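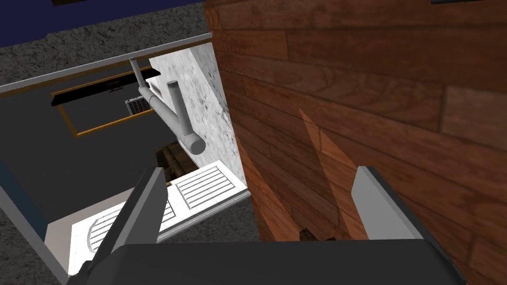

Support > Data collection > Simulated scenes

Ticket: wrist view close to wood planks, episodes saved with no grasp
Opened by Zawadi Laizer, November 2022
Status: open

Running the Homora scene set in Skelska. Of 1,931 episodes, 30 were saved as complete with the gripper still open and nothing between the fingers. All 30 are in the scene with the louvered panels and the grey pipes.

Tried so far:
Restarted Skelska, same result.
Replayed 9 of the bad episodes by hand. The arm goes down beside the planks and stops.
Moved the start pose back a little. Four replays then finished properly.

Reply from Gwilym James:
Looks like the end check only reads the step count. Please leave the 30 out of the training set but don't delete them, I want the logs. Also send the collision settings for the wood surface.

Zawadi Laizer:
Settings attached. Bad episodes moved to a separate folder.

We use cookies to remember your settings. Accept / Manage

Recent tickets
Abera export stops at the last episode
Pralard login loop
Start pose not saved between runs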